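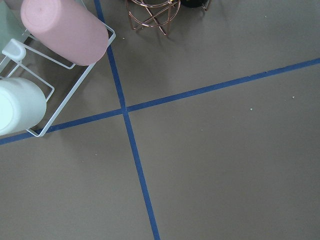 Llevo un año diciendo a todo el que pasa por el laboratorio que la seta de emergencia es lo único de la celda que no falla nunca. Lo digo con el tono del que enseña su casa y señala la caldera. Pues bien, la seta falló. Para ser justos con ella, funcionó perfectamente, paró lo que estaba cableada para parar, y el otro brazo siguió a lo suyo como quien oye una alarma de coche en la calle.

Lo cuento entero porque me lo han pedido en Pereyra, que es donde tenemos la celda (la nave de Pereyra, segunda planta, la del montacargas), y porque el parte oficial ocupa media página y no dice nada de la cara que se me quedó.

## Lo que estábamos haciendo

Tareas de cocina, o lo que una mesa con cinta azul permite llamar cocina. Dos brazos, cada uno con su controlador y su consola, y un programa por encima que reparte el trabajo y que se llama Flukodico. No pregunten por el nombre. Estaba puesto cuando llegué y ya aparece en demasiados scripts para cambiarlo.

Flukodico tiene una regla sencilla: hay una franja central que solo puede ocupar un brazo a la vez. El que quiere entrar pide permiso, el otro se lo cede, y cuando sale devuelve el testigo. Como el baño de un piso compartido. Durante 161 repeticiones aquello había ido como la seda, lo cual debería habernos puesto nerviosos, pero nos puso a hablar de la comida.

En la repetición siguiente, el brazo del fondo pidió la franja, la obtuvo y empezó a bajar. El brazo cercano, que acababa de devolverla, se quedó pensando en la salida con la muñeca todavía dentro. Las pinzas quedaron a 66 milímetros según el registro. A ojo yo habría jurado que eran tres. Pulsé la seta de la consola que tenía más a mano.

El brazo cercano se clavó en el sitio, frenos echados, un clac precioso. El del fondo terminó su descenso, abrió la pinza, la cerró sobre nada en particular y se retiró a su posición de reposo con una dignidad que todavía me ofende.
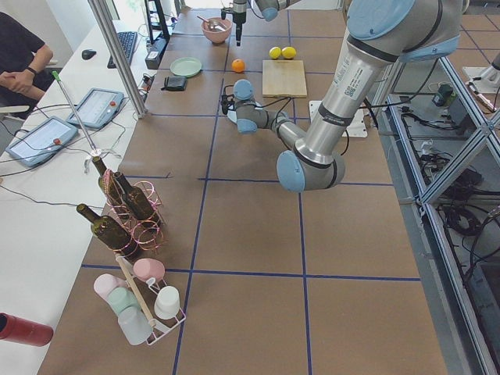

**¿No tendrían que pararse los dos brazos al pulsar cualquiera de las dos setas?**

Tendrían que pararse los dos. Las dos setas estaban previstas en serie, dentro de un mismo circuito de seguridad de doble canal, de modo que abrir cualquiera cortara ambos controladores. En nuestra celda ese circuito se había partido en dos durante una reparación, y cada seta se quedó gobernando solo su propio brazo.

Hasta aquí la versión corta, que es también la que mandé por correo esa tarde con un asunto que decía «Incidencia menor». Me lo han recordado varias veces.

## Dos minutos de reconstrucción, tres días de discusión

Lo primero que hice fue lo que se hace siempre, echarle la culpa al software. Me senté con los registros de Flukodico y busqué el momento en que había dejado entrar a dos inquilinos en el mismo baño. Lo encontré enseguida y me puse contentísimo. Había una condición de carrera de manual: el brazo cercano devolvía el testigo cuando *enviaba* la orden de salir, y debería devolverlo cuando *había salido*. Con el brazo a velocidad de trabajo la diferencia era despreciable. Ese día lo habíamos puesto en velocidad reducida por una prueba de agarre, y de despreciable pasó a ser un problema con codo y muñeca.

Lo arreglé, lo probé, escribí un comentario en el código bastante más largo que el código y cerré el portátil.

Y entonces alguien del equipo preguntó, con una educación que no merecíamos, que eso explicaba por qué casi se dan, pero ¿y la seta?

Ah. La seta.

Mi instinto había sido tratarlo como un solo fallo porque había ocurrido en un solo susto. Eran dos, sin ningún parentesco, y el que yo había arreglado era el que menos importaba. Un programa que se equivoca es el motivo por el que existe la parada de emergencia. Si la parada de emergencia funciona, el error de Flukodico es una anécdota. Sin ella, cualquier error futuro, de los que sin duda escribiré, es una visita al seguro.

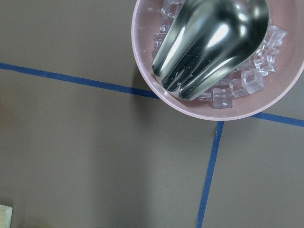
Así que abrimos el armario. El módulo de seguridad es un Zidcombe, un bloque con una fila de bornes y unos testigos luminosos que estaban todos en verde. Este es un detalle que me gustaría que se quedara con alguien: todo en verde. El módulo vigilaba con esmero el circuito que le habían dado, y el circuito que le habían dado estaba impecable. Solo que era la mitad del circuito.

La otra mitad tenía un puente. Dos puentes, en realidad, uno por canal, hechos con un cable azul cortito y unas punteras muy bien crimpadas. Da rabia cuando una barbaridad está tan bien hecha. En octubre había venido Bendura, la empresa que nos lleva el mantenimiento, a cambiar el controlador del brazo del fondo. Para arrancarlo sin el resto de la celda conectada, alguien puenteó las entradas externas de parada. Es algo que se hace en una puesta en marcha, con el brazo a paso de caracol y una persona al lado. Después se quita. El «después se quita» es la parte que no estaba escrita en ningún sitio.

Con el puente puesto, el controlador del fondo creía que la parada general estaba siempre bien. Su propia seta, la de su consola, seguía funcionando porque va por dentro. La mía paraba el mío. Cada uno tenía su botón rojo y todos tan felices.

Antes de que nadie le eche los perros a Bendura, diré que nosotros firmamos la recepción. En la hoja hay una casilla que pone «Comprobada parada de emergencia», y hay una cruz, y la cruz es mía. Me acuerdo de haberla comprobado. Fui a la consola del brazo nuevo, pulsé, el brazo nuevo se paró, puse la cruz. Ni se me pasó por la cabeza ir a la otra. La prueba que hice era incapaz de detectar el fallo que había, y la hice con una seriedad tremenda.

## La prueba que sí

Tardamos menos en quitar los puentes que en ponernos de acuerdo sobre cómo demostrar que estaban quitados. Lo que quedó es esto, y lo pasamos ahora cada vez que se toca cualquier cosa del armario:

1. Celda cerrada, los dos brazos en movimiento lento, cada uno en su lado y lejos de la franja central.
2. Se pulsa la seta de la consola A. Se miran **los dos** brazos. Se apunta cuál se ha parado, con dos casillas.
3. Rearme. Se intenta mover cada brazo con la seta todavía dentro. No debe moverse ninguno.
4. Lo mismo desde la consola B.
5. Se desconecta un canal en el Zidcombe y se repite. Tiene que dar discrepancia y negarse a rearmar.
6. Apertura del recinto con movimiento. Otra vez los dos brazos, otra vez dos casillas.

Son 14 minutos con reloj. Con café, más. La primera vez que lo hicimos, el paso 5 no dio discrepancia y estuvimos un rato muy callados, hasta que vimos que habíamos desconectado un hilo que no iba a ninguna parte. También lo quitamos. Sigo sin saber qué hacía ahí y prefiero que siga siendo así.

Hay una discusión abierta sobre el paso 3. A mí me parece imprescindible y a la mitad del equipo le parece una pérdida de tiempo, con el argumento de que si no se rearma no se mueve. Yo también pensaba que si se pulsa se para.

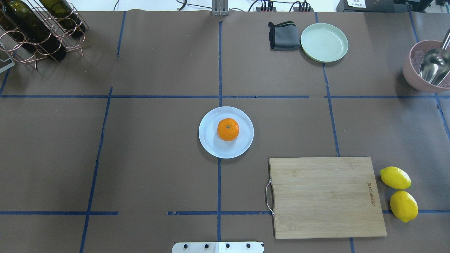
Lo de la franja central lo hemos cambiado también, y ahí sí que se notó el miedo. Ahora el brazo devuelve el testigo cuando los encóder confirman que la muñeca está fuera, y además hay un margen. El margen tiene sus consecuencias, porque la franja ha engordado y hemos tenido que repensar qué objetos caen dentro. El plato blanco con la mandarina, por ejemplo, está plantado justo encima de la cinta vertical del medio, de modo que cualquier brazo que quiera la mandarina tiene que pedir permiso, y el otro espera. Los limones, en cambio, pegados a la derecha de la tabla, se cogen sin molestar a nadie. En la práctica hemos convertido una celda de dos brazos en una celda de un brazo y un espectador cada vez que toca fruta de color naranja.

El ritmo ha bajado. Me preguntaron cuánto y contesté que lo suficiente para que se note en la gráfica y poco para que me importe. En la gráfica se nota bastante.

## Cosas sueltas

El parte final lleva el puente como causa principal y el testigo como desencadenante. Intenté que la cruz mía figurara como «factor contribuyente» y me la dejaron en «verificación insuficiente en recepción», que viene a ser lo mismo pero suena a nota del colegio.

Bendura ha añadido a su hoja de trabajo una línea para puentes provisionales, con número y color, y una segunda línea para su retirada. Nos han pedido que firmemos las dos. La próxima vez pienso contar los cables yo mismo.

Los puentes están pegados con celo en la puerta del armario, por dentro. Hay quien opina que es de mal gusto. Cada vez que lo abro están a la altura de los ojos, que es donde los quería.

Ah, y una corrección: en la entrada anterior escribí que la celda llevaba más de 1.000 horas «sin incidencias de seguridad». Las horas están bien. Lo otro lo he tachado, y queda pendiente averiguar cuántas de esas horas fueron con los puentes puestos. En cuanto saque las fechas del registro del controlador lo añado al final de aquella entrada, junto con el esquema del armario, si encuentro la versión buena.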